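From: Eero Kemppainen
To: Clanville Bead and Wire list
Date: Thursday, October 30, 2025
Subject: Re: Clasps for heavy strands, and the December swap

Hi all,

So glad this came up! I've been meaning to write about clasps for weeks, and then Tikkanen had to go and ask the exact question I've been chewing on.

On Tuesday, Tikkanen wrote:

> I finished the long necklace with the river stones and I love it, but the
> lobster clasp keeps sliding around to the front when I wear it. The stones
> are heavy and the clasp is tiny. Should I go up a size, or try something
> else? I have toggles and a couple of box clasps in the drawer. Also, I
> strung it on the medium wire and used one crimp at each end. Was that
> enough? It feels okay when I tug on it but I'd hate to lose those stones
> on a sidewalk.
>
> Second question, is anybody bringing earring findings to the swap? I am
> down to my last few ear wires.

First, the necklace sounds gorgeous, please bring it so we can all try it on. I'd move to a box clasp, and the biggest one you have. A clasp slides forward when it weighs less than what's hanging opposite, and river stones will win that fight every time. A toggle looks wonderful with stones but it needs some pull on it to stay shut, and if you lean over a sink and the strand goes slack the bar can slip right through the ring. I lost a bracelet that way at my cousin's wedding and found it in the coat room, pure luck.

If you want to keep the lobster, try putting three or four small metal beads on each side of it. They add weight at the back of the neck and look like you planned it all along. I did this on a carnelian piece last spring and it sits perfectly now.

About the crimps: I'd restring with the heavier wire and use two crimps at each end with a small bead between them. Leave yourself a good inch of tail and run it back through the stones. And put in wire guards! They're the little horseshoe things that keep the loop from rubbing against the clasp. I skipped them for years, thought they were fussy, and then I went through my repair box one evening and nearly every broken strand in there had worn through right at the loop. Stone beads can have sharp edges at the drill holes too, so turn a bead reamer in each one a few times before you string. Wet the stone first, it cuts easier and you won't breathe the dust.

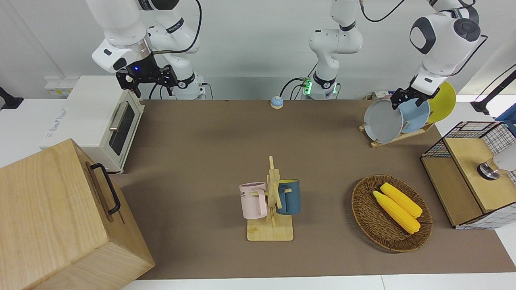
Cream toaster oven, near the wall outlet.

Now the fun part. I finally got my hands on the Canance pliers that a few of you were talking about over the summer, the short ones with the stepped jaw, and oh, they are a joy. Every loop comes out the same size! My earrings match for the first time in my life. I made a whole batch of little drop earrings on Sunday with the green glass from Benley and I couldn't stop, I had to be called to dinner twice. The one thing to watch is that the spring is stiff when they're new. If your hands get sore like mine do, open and close them while you watch TV for a few evenings and they loosen up.

Speaking of the Benley glass, the lot number on my bag is 2209, and it's the true bottle green, a little cooler than what they sold before. If you're matching an older project, hold a bead up by a window before you commit. I have 32 left over and I'm happy to split them with whoever needs a few.

And yes, Tikkanen, I'll have ear wires for the swap. I bought a big pack by mistake (I thought I was ordering 17 pairs and I got 215 - my glasses were upstairs). They're sterling, the plain French hook shape with no coil. Take a handful. Take two. I'd trade for silver headpins, the long ones with a ball end, or any odd buttons with a shank on the back. I've been using the buttons as bracelet clasps with a loop of seed beads on the other side and I think they're the prettiest closure going. Make the loop snug, it should take a bit of a push to get the button through, and it will relax with wear.

For anyone new on the list, the swap is the first Saturday in December, same room at the Clanville library, doors open at ten. Bring your things sorted in bags with a label on each, metal and size if you know it. Unknown metals are fine, just mark them "unknown" so people with nickel allergies can steer clear. A bead mat or an old towel is good to have too, the tables are slick and round beads head straight for the floor.

One last question from me. Has anyone knotted pearls on the colored silk? I have a strand of my aunt's that needs redoing, small cream ones, a bit uneven, and I keep picturing them on a soft gray or even a rusty red. I'm told the darker silk can leave color on the pearls if it gets damp. If you've tried it, I'd love to hear which brand you used and whether it held up.

Happy stringing,
Eero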